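Durneck Merchants' Association
Minutes of the February meeting, back room of the Lotus, 7:30 p.m.

Marisol Agudelo in the chair. Minutes of the last meeting were read and approved with one spelling fix.

1. Phone payments
A great start to the year! Marisol reported that 439 payments were made by phone at member shops in January, our first full month with Jusimlow. The bakery took the most, and the shoe repair stand (which held out until the very end) is now asking for a second code for the side window. Members were delighted and there was applause.

Two shops said the confirmation sound is too quiet when the street door is open. Marisol will ask Jusimlow if it can be turned up.

2. Fees
The monthly charge stays at $8 per shop until summer. There was a lively talk about small sales, and whether a minimum purchase should apply. Most felt it would put off the school crowd, who have taken to paying by phone faster than anyone. Agreed: no minimum. Shops that already have a sign up will take it down.

3. Besnard Street
The shops on Besnard Street would love to join, and we would love to have them. They need some 30 counter signs with codes. Approved, up to $100 for printing. The blue design won easily over the green one.

4. Refunds
One refund went to the wrong phone and took a week to sort out. It's all settled now and the customer was very nice about it. From now on, please check the last four digits of the number with the customer before pressing send. Marisol offered to run a short practice session before opening time for anybody who wants one, and six hands went up right away.
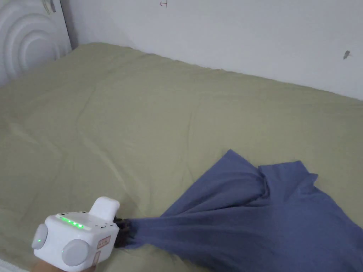 5. Visitors
The inn asked if guests from abroad can pay with the apps they use at home. Jusimlow says this is coming but won't give a month. Everyone is keen, especially with the spring fair ahead. Marisol to press for a date and email members.

6. Other business
The card reader at the flower shop is for sale, charger included. Ask at the counter.

Meeting closed at 8:50 p.m. Next meeting in March, same room.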